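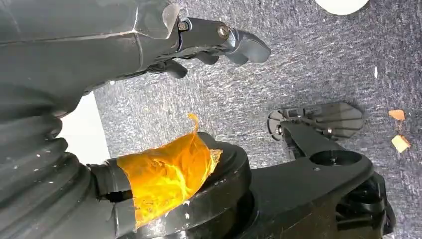
OK, floor thread! I've been down on my hands and knees in the back workroom since breakfast and I have so much to say about dust.

Some background for the new folks. We rent the ground floor of the old Amaral building, over 1,000 square feet of hard floor, and the back workroom is the part that collects everything. Dust, crumbs, screws, thread, the little plastic ends off cable ties. All of it ends up in there.

I used to clean floors the way I was taught as a kid, which was sweep fast, mop fast, open a window and leave. This fall I finally slowed down and I can't believe how much I enjoy it now (yes, I said enjoy).

First thing, and please do this before anything else: get low. Really low, cheek almost on the floor, with a flashlight lying flat next to you. Every speck throws a shadow. You'll see stuff you've been walking past for months!

I do this at about 7 in the morning when the room is still dim. By noon the light is coming from everywhere and the dust disappears on you. It hasn't gone anywhere, it's just hiding.

Second thing: dry before wet. Always always always. If you mop over grit you make paste, and then the paste dries along the baseboards and you get to scrape it out with a putty knife. Ask me how I know.

I go over the whole room with the Altico vacuum first, using the bare floor head with the brush turned off. With the brush on, mine flings the bigger bits right across the room and I spend ten minutes chasing one washer.

Slow passes! I mean slower than feels reasonable. Push out for a count of 6, pull back for a count of 6. I put on a podcast so I don't rush.

Corners and anything that sits on the floor get the skinny nozzle, and after that a dry paintbrush. A cheap two-inch brush with soft bristles is the best floor tool I own. It gets into slots and grooves and under lips where a cloth just drags the dust along and leaves it in a line.

If something has folds or ribs in it, brush along the fold instead of across it. Across just packs the dust in deeper. Hold the vacuum nozzle in your other hand, right behind the brush, and it all goes away as you work. So satisfying.

Before I pick up a mop I do a hand check. Palm flat, one long swipe. If my hand comes up gritty, back to the vacuum. It came up gritty twice today, both times by the door where everyone comes in from the parking lot.

Now tape. Let's talk about tape, my favorite enemy. Tape on a floor is wonderful the day you put it down. Six months later the edges lift and collect fuzz, and when you finally peel it up there's a gummy stripe that grabs every bit of dirt that rolls by.

What works for me: hair dryer on low for a minute, then peel back slowly at a flat angle, keeping it close to the floor. If you yank it straight up it tears and leaves half of itself behind.

For the sticky part I use a few drops of plain cooking oil on a rag, let it sit while I get coffee, then wipe and wash with dish soap. Test a hidden spot first, because some finishes don't love oil. And wash it twice or you'll have a slippery patch that will find you when you're carrying something.

I got 70 feet of old floor tape up out of the hallway last month this way. I rolled it into a ball and it's the size of a cantaloupe. I'm weirdly proud of it and it lives on my shelf now.

OK, wet part! Warm water, not hot. I've been using the Flevell floor soap, one capful to a bucket, and I like it mostly because it smells like almost nothing. If you don't have a floor soap, a tiny squirt of dish soap is fine. Tiny. Smaller than you're thinking.

Too much soap is why floors feel tacky after mopping. I did that for years and blamed the mop. I bought new mops! Poor mops.

Two buckets if you have them. One for soapy water, one for rinsing the mop head. The rinse bucket goes gray so fast that you'll never want to go back to one.

Wring it until it's barely damp. If you can see puddles behind you, stop and wring again. And keep the mop well away from outlets, power strips and anything with a cord. Around those I use a wrung-out cloth by hand, or just the dry brush.

Work from the far wall toward the door. I know everybody knows this. I still trapped myself by the window in September and had to sit on a stool until it dried, eating a granola bar.

The whole room takes me 60 minutes if I've kept up with it. The first time took a whole afternoon and most of my good mood, so if your floor is in rough shape, split it up. Do the dry part one day and the wet part the next.

Small finds get their own jar. Every screw, washer and mystery clip I vacuum around goes in, and people come by and fish things out. Last week the jar returned an earring back, a key and the exact screw somebody had been hunting for since summer!

Someone asked about door mats, and yes, get one, and get a longer one than you think. We picked up a runner at Hovard that's long enough for a few full steps and the grit in the workroom dropped right away. Shake it out outside, downwind. Please learn from me on the downwind part.

I'm also trying felt pads under the stools and a strip of foam along the gap under the side door, where I'm pretty sure most of the fine white dust is sneaking in. Will post again once I know if the foam is doing anything.

Tell me your floor tricks! I especially want to hear how people deal with the tight spots around heavy things that never get moved. My current best is an old sock on a yardstick, and I'd love to upgrade.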